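Colham Continuing Education
Household Practice I, Handout 4: The Breakfast Setting
14/11/2023

Bring this to the practical. Last time several of you didn't, and set the table from memory, and I am still thinking about where the spoons went.

We are working from the Fommont layout: one person, one round mat, a cold bowl, bread, something to drink. The pictures go with parts 1 to 4.

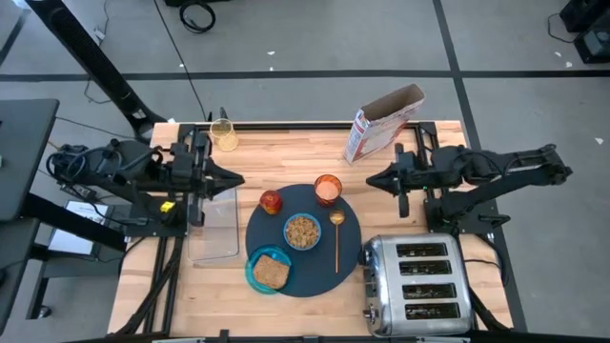
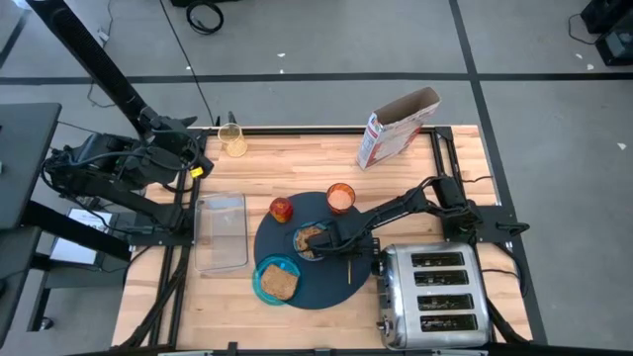
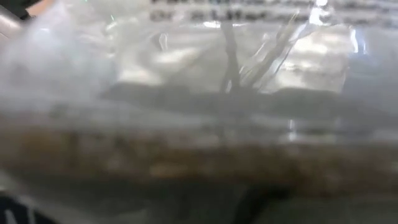

Fig. 4.1 to 4.3, in order: the mat with bowl and spoon; the mat with bread and toast on separate plates; a bag, close up.

1. The mat

The mat marks the eater's territory. Whatever is on it belongs to the meal, and whatever is off it is supply: cereal box, toaster, the thing the bread came out of. In the first two figures the box stays toward the far side of the table, where it can be reached but doesn't have to be read. The mat is dark blue. A dark mat shows every crumb. Whether you count this as a fault depends on who wipes it.

Put the mat down first. I have watched grown adults try to slide one under a full bowl.

2. Bowl and spoon

Fig. 4.1 has the cereal in the middle of the mat with the spoon to its right. Left-handers may reverse this and will not lose marks. The bowl is filled before the milk is anywhere near it, and the milk goes in when the eater is sitting down. Flakes have a working life of almost eight minutes under the Rerwood method (chilled milk, poured down the side) and considerably less under the method most of you use.

The spoon lies beside the bowl until wanted. Standing it up in the flakes looks festive and ends on the floor.

3. Bread and toast

Compare the first two figures. In 4.1 the bread has one plate, at the lower left of the mat. In 4.2 the bread still has its plate at the lower left and the toast has a smaller one of its own. Do it this way if you serve both. Toast laid on fresh bread gives up its crispness within a minute and the bread gets nothing useful in return.

The toaster stands off the mat to the right. Four slots do not oblige you to make four slices. Find the knob before you need it, and please write down your setting, since "medium" meant something different at every table last term.

Butter is in Handout 5. I know. The order was set by the department.

4. Dry goods in bags

Look at the brown granular stuff in Fig. 4.3 and say what it is. Seeds? Grain? Something for the garden? The lettering along the top is too blurred to help, and I won't be taking guesses for credit. Anything that goes into storage at home gets a label you wrote yourself, large, on the front, with the month you opened it. "November" will do. "Misc." will not, and neither will "the good one."

Fold the top down twice, clip it, and stand the bag in a box so it can't slump. Bags pushed in sideways will empty themselves into the cupboard at a time of their own choosing.

5. Reading

Layug, The Plain Table, page 37 for the single setting. The 1791 household book reprinted at the back has breakfast for a house of eight and is worth a look for the quantity of ale. Skip the footnotes unless you enjoy other people's arguments about egg cups.

For the practical

Set the Fommont layout once with bread only and once with bread and toast. Clear it completely in between, including the crumbs. Bring one unlabeled bag from your own kitchen. You have one. The locker code for the dish towels is 789, and the towels go back damp side out.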